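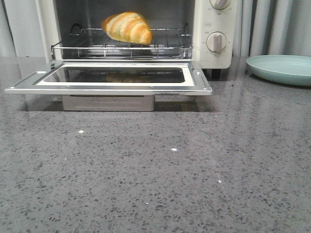

A croissant on the wire rack of a countertop toaster oven, door down.

Canida bakery publishes reheating guide for day-old croissants

Canida, the wholesale bakery that supplies cafes and office kitchens from its plant on the north side of town, has published a reheating guide for customers who finish its croissants in countertop toaster ovens. The four-page sheet replaces a single line of advice that had been printed on the delivery boxes.

The guide follows a set of kitchen trials that ended in November. Staff reheated 301 croissants, all of them baked the day before, in small ovens of the type found in break rooms. Each piece was weighed before and after heating, then cut across the middle and scored for crust, crumb and center temperature.

Halima Mabula, who ran the trials, said most of the complaints the bakery receives concern croissants that are dark on top and cool inside. "The heating elements in these ovens are close to the food," she said. "A croissant is tall, and the top of the curve gets there first."

The main recommendation is a lower setting and a longer time. The sheet calls for 300 degrees Fahrenheit and up to 7 minutes from a preheated start, with the croissant placed directly on the wire rack. Foil and solid trays are discouraged for plain croissants. In the trials, pieces heated on a tray kept a soft base, while those on bare wire came out with the bottom layers dry and separate.

Position matters as well. The rack should go in the lower slot where the oven has one, and a single croissant should sit near the middle. When two or more are heated together, the guide asks for an inch of space between them. Croissants that touched stayed pale and damp along the contact line, and an extra two minutes did not correct it.

The sheet also covers resting. A croissant taken out and cut at once loses steam through the open crumb and turns tough within a short time, according to the trial notes. The guide gives a rest of three minutes on a rack — a plate will do if the croissant is turned on its side.

Filled croissants are treated separately. Almond and chocolate versions should be heated on a tray lined with parchment, at the same temperature, and rested for five minutes. The filling holds heat longer than the dough and can burn the mouth when the crust feels only warm. Microwave ovens are not recommended for any product on the list.

A short section on cleaning was added at the request of Lawal Afolabi, who manages cafe accounts. Butter and flakes fall through the wire during heating, and the residue smokes at higher settings. The guide says to empty the crumb tray daily in shared kitchens and to wipe the inside of the glass once the oven is cold.

Brian Kariuki, who operates a coffee counter in the Jernier building and tested an early draft, said the lower setting had slowed his morning service slightly. He now starts the first batch at 6:40 a.m. and has stopped using the toast function for pastry. He asked for a version with larger type that can be taped to the wall, and Canida has agreed to print one.

The guide is free and ships with standing orders. Other customers can request a copy by quoting product code 3138. A matching sheet for rolls and flatbreads is in preparation.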